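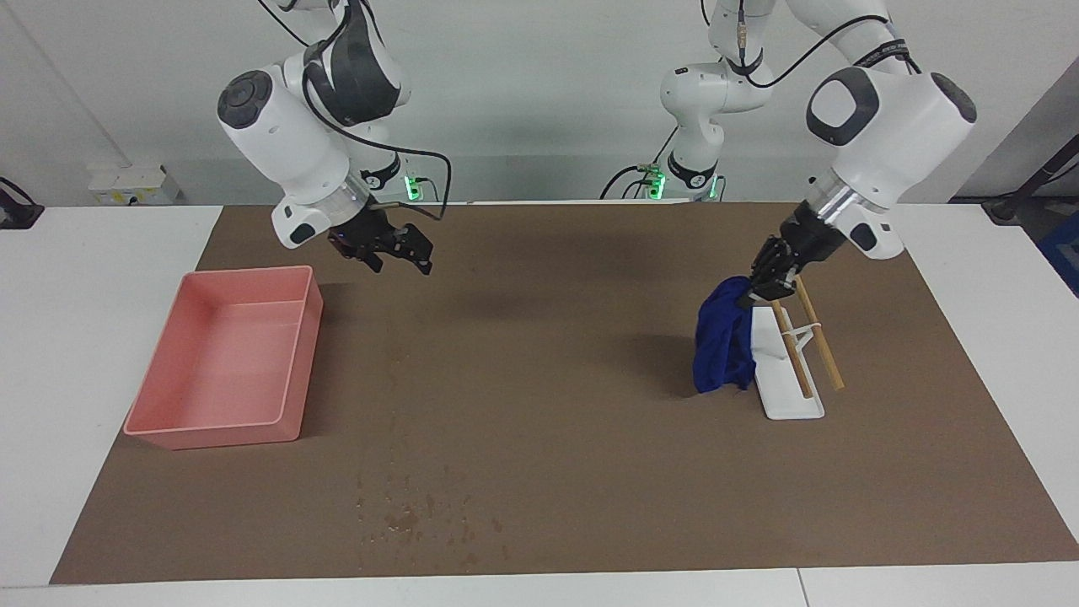
Figure 1. Two-arm bench with mat, tray and rack. Left arm: multi-fingered hand. Right arm: two-finger parallel gripper.

Unit 4: Building and Setting Up a Two-Arm Bench
Mangubat Shared Workshop, Course in Practical Automation
Prepared by Honeylyn Pangilinan. Revised 30th May.

4.1 Purpose of this unit

Students completing this unit will be able to lay out a bench for two arms, choose an end effector for a given object, and record a trial in the form required for assessment. The unit assumes that Unit 3 (Mounting and Power) has been signed off. Students who are building at home should read Section 4.6 before ordering any parts.

4.2 Naming of sides

Left and right are always given from the robot's own point of view. An observer facing the bench sees the right arm on the left side, as in Figure 1. All log sheets, cable tags and program files follow this rule. Reports that use the observer's left and right will be returned for correction.

4.3 The work surface

The table is covered by a large mat. A mat of one plain color is preferred, as it makes the edges of objects easier to find by eye and by software. Stains and smudges should be noted on the log sheet before the first trial of a session.

Objects are placed where at least one arm can reach them without crossing the other. In Figure 1 the tray lies to one side of the mat and the rack stands clear of it, with the cloth draped over the rack and falling to the mat. The tray is set at an angle to the table. Students should repeat their trials with the tray at no fewer than two angles, so that the program does not depend on a single placement.

4.4 Choice of end effector

The bench may carry a different tool on each arm. The parallel gripper closes along one line and is simple to program. It is suited to rigid objects with two opposite faces, such as the rim of a tray or a thin stick. The multi-fingered hand has more joints to control and takes longer to tune, but its fingers can gather soft material from several directions.

Cloth is treated as a separate class of object in this course. Its shape changes whenever it is touched, and a grasp point taught on one fold may not exist on the next attempt. Teach the approach height and the closing force, and leave the exact point to be set at run time.

The rack adds a further difficulty. A lift straight up may drag the rack along with the cloth. Plan a short sideways motion away from the post first, then the lift.

4.5 Waiting position

While one arm is working, the other holds a waiting position with its tool open and above the mat. The waiting position must be written into the program as a named pose. Minimum clearance over the tallest object near it is 67 mm for this exercise.

4.6 Notes for home builders

The Tultov base plate used in the workshop measures 264 mm across and will not fit most desk clamps. The smaller Fikard plate may be substituted. Cables should be led down the back of the table, with enough slack for the full travel of every joint. Check this slack by moving each arm slowly through its range with the program stopped.

Home builds are inspected by Rosângela Evangelista. Inspections for this term opened in April and require a wiring sketch submitted in advance through the Ollora course page.

4.7 Exercise

Write and run a program that removes a cloth from a rack and places it in a tray. Either arm may make the first grasp. Submit the program, the named poses and a log of every trial, including those that were stopped by hand. Reference files are stored in workshop folder 119.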